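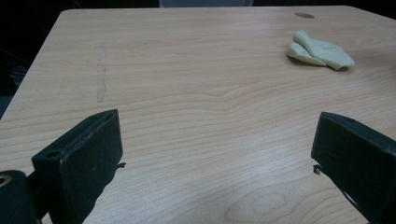 Table top with a piece of pale green fabric.

4.2 Setting up card alerts and the monthly fee notice

Your Pollia account can send you a message each time a fee is taken from your card. Alerts are switched off when the account is opened.

Before you start, have your card and your Zisteo passcode to hand. The passcode is not the same as your card PIN.

1. Sign in to Zisteo and open Cards.
2. Select the card you want. If you hold a joint account, each card is listed separately.
3. Choose Alerts, then Fees and charges.
4. Set the lowest amount you want to hear about. The limit is 600 pence. Leave the box at zero to be told about every charge.
5. Choose text message or email.
6. Enter your passcode and press Save.

A test message is sent straight away. If it has not arrived after 30 minutes, check your contact details under Profile and repeat steps 3 to 6.

Note: Fees for cash withdrawals abroad are shown on the day they are settled, up to 2 working days after the withdrawal.

Note: Customers moved over from Hermans keep their old fee dates until the next statement. Their notice is sent on the 13th of each month.

Caution: Pollia will never ask for your PIN or passcode in an alert. Do not reply to a message that does. Delete it and call the number on the back of your card.

To stop alerts, return to step 3 and choose None. The monthly notice cannot be turned off.

For business cards, see the Trerkis section.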